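La cuadrícula a lápiz no se borra

Otra vez la misma discusión en el taller. Que si para qué perder media hora trazando líneas en un tablero blanco cuando existen láminas ya impresas, con su milímetro y su centímetro, perfectas. Que si parece cosa de colegio. Pues no. O sí, de colegio, y qué.

Escribo esto deprisa porque mañana hay reunión en Drustia y alguien va a proponer, seguro, comprar las bases de corte Paterson, las verdes. Hasta 600 por el juego completo. Me parece un disparate y lo digo antes de que se vote.

Primero: la línea impresa manda demasiado. Grita. Pones un papel encima, lo giras un poco, y el ojo se va a la trama verde y ya no ve el papel. El lápiz flojo, en cambio, está ahí cuando lo buscas y desaparece cuando no. Gris sobre blanco. Casilla grande, nada de milímetros. Para colocar piezas, para repartir huecos en una maqueta, no hace falta más.

Segundo: el que traza la cuadrícula conoce el tablero. Sabe dónde hace barriga, dónde el lápiz patina, que línea quedó un pelo torcida. Todo eso se aprende con la regla en la mano y no sacando una lámina de su funda.

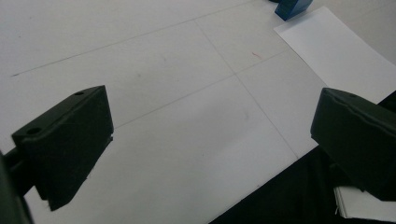
Y tercero, el orden. Mucha gente cree que la cuadrícula sirve para medir. Sirve para no amontonar. Una mesa sin líneas se llena sola – la goma, el café, el recorte que igual vale para luego – y a los 45 minutos estás trabajando en un rincón del tamaño de un sobre. Con casillas da un poco de vergüenza dejar algo atravesado. Se recoge sin querer.

Me dirán que en Stisulton trabajan con bases impresas y les va de maravilla. Bien por ellos. Hacen series de 2.000 piezas iguales y ahí claro que compensa, ni lo discuto. Nosotros hacemos una maqueta, luego otra que no se parece en nada, luego la de Pilbridge, que cambió de escala dos veces. Dos veces. Con la lámina impresa habríamos seguido peleando con una retícula pensada para otra cosa. Con el lápiz: goma, regla, otra vez.

Bueno, goma. Ahí me pillan, porque el titulo dice que no se borra. Se borra mal, queda la sombra. A mí esa sombra me gusta, aunque entiendo que a quien fotografía las maquetas le ponga de los nervios. Para las fotos, un papel liso encima y listo.

Tampoco pido que se prohíba nada. Si alguien quiere su base verde en su mesa, que la tenga. Pido que los tableros comunes sigan blancos, con sus líneas finas hechas a mano, y que el dinero se gaste en lápices duros decentes y en una regla larga de acero, que la que hay está mellada desde junio y todas las líneas salen con el mismo bultito.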